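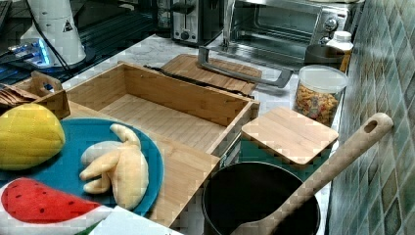
Counter at the Turkholm cell, plush banana bunch on the teal plate

Re: [cell-upkeep] Wrist cable slack and grip faults on kitchen cells
From: Kurniawati Raju
Tue 24 August

Replying to the list as well, as the Stemville people have the same arm and the same mount.

> We are getting a grip fault on the Parka cell every 30 cycles or so,
> always on the plush items, never on the wooden spoon. The log says
> "width not reached." Gripper was re-zeroed twice. Cables look fine to
> us. Is it the force setting, and if so what are you running at
> Turkholm? Also, do you re-tie the wrist cables on a schedule or only
> when something snags?
> - Lubis

Force setting first. We run 25 percent for plush and leave it there. The fault text is misleading. "Width not reached" is raised when the fingers stop outside the window given in the object table, and a plush piece compresses by a different amount depending on where it is gripped. The banana bunch is the worst of ours. Gripped across the fingers it closes down much further than it does at the stem end, and a single width value will not cover both. Widen the window for that item and leave the force alone. Raising the force makes the fault come more often.

Check which firmware you have before editing the table. In 31 the window is given as plus and minus from nominal. In 30 it is given as two absolute widths, and old values carried over will load without an error. If your cell was updated since October, look at this first.

Re-zero with the fingers empty and the arm in the park pose. If you zeroed over the plate with something between the fingers, both of your zeros are bad and should be redone.

Now the cables. We re-tie every 3000 cycles whether or not anything has snagged. Order of work here:

1. Park the arm, brakes on, gripper power off at the controller.
2. Release the ties from the wrist end down. Leave the tie nearest the metal connector until last, so the connector never carries the weight of the loop.
3. Wipe the jacket and run a thumbnail along it. Flat spots mean replace. Shiny spots can stay but write them down.
4. Turn the wrist by hand to both limits and set the loop at the limit that needs more cable. Setting it at the middle leaves it short on one side.
5. Re-tie, trim the tails flush, repeat the wrist turn.
6. Power up, wait for the light, jog to the four corners of the work area at low speed with a hand on the stop.

On our layout the corner that matters is the one by the toaster oven. A generous loop will brush whatever sits on top of it if the arm comes in low. We added a waypoint on that side and have had no snags there since. 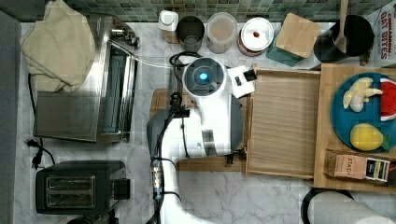
Arm over the cutting board, cables looped along the wrist

The loop in the second photo is on the generous side. I would take a little out of it on a cell with a tighter back wall than ours.

Sensor window: dry lens cloth only. Someone here used a paper towel and a drop of dish soap last year and the haze took a replacement window to fix. Depth readings on the mosaic tile were bad for a week before we found the cause.

One question back to you. Is the Parka plate glued down or loose? Ours is loose and gets nudged, and after enough nudges the pick height is right but the pick point is off toward the rim. That gives the same fault text. If yours is loose, log the plate position for a shift before you change anything in the table - otherwise you will be tuning two things at once.

I can send our object table if you tell me the firmware number.

K. Raju
Turkholm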